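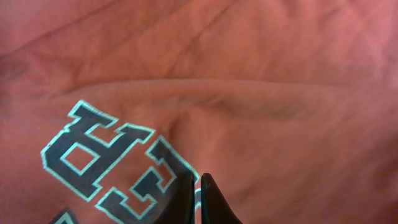 **Should a printed shirt be folded with the print on the inside or the outside?**

Fold it with the print facing out and flat across the front panel. A crease through thick lettering is slow to relax, and two printed surfaces pressed together can stick in a warm closet.

## 4. Folding printed tops

This section covers T-shirts and sweatshirts with lettering or a graphic on the chest. For plain tops, use Section 3. For anything with a zipper or buttons, go to Section 5.

You need:

- a clear table or a made bed
- the Lindqvist folding board, medium panel
- a lint brush (for fleece and brushed cotton)

### 4.1 Before you start

Check that the top is fully dry. Feel the collar and the cuffs, which hold water longer than the body. Turn the top right side out if it was washed inside out.

> **Caution:** Do not iron directly over a print. Turn the garment inside out first, or lay a thin cotton cloth over the lettering, and keep the iron on low with no steam.

### 4.2 Flattening

1. Hold the top by the shoulder seams and shake it twice.
2. Lay it face down on the table with the collar away from you.
3. Smooth the back with the flat of your hand, working from the center out to the side seams.
4. Lift one side at the hem and sweep a hand underneath to pull out folds on the front. Do the same on the other side.
5. Straighten the sleeves.

Brushed fabric shows every ridge, but the small ones drop out after a night in the drawer. Only the creases that cross the print need attention now.

### 4.3 Folding

1. Place the board on the back of the top, with its upper edge just below the collar.
2. Fold the left side in over the board. Turn the sleeve back on itself so it lies along the fold.
3. Fold the right side in the same way.
4. Slide the board out from the hem end.
5. Bring the hem up to the collar. If the print is tall, stop the hem 3 inches short so the fold falls below the lettering.
6. Turn the folded top over. The print should be face up.

**Note:** If the lettering is wider than the medium panel, use the large one. Letters that wrap around the edge will crack there sooner or later.

### 4.4 Stacking

Stack no more than 6 sweatshirts in one Gaven drawer. T-shirts can be filed upright instead – fold them once more and stand them with the last fold at the top.

Put a sheet of plain tissue between tops if the prints feel tacky. Replace the tissue when you change over the drawers in April.

### 4.5 If a crease has set

Hang the top in the bathroom while someone showers, then smooth the print by hand from the back and let it hang until dry. If the line is still there, press it inside out as described in the caution under 4.1.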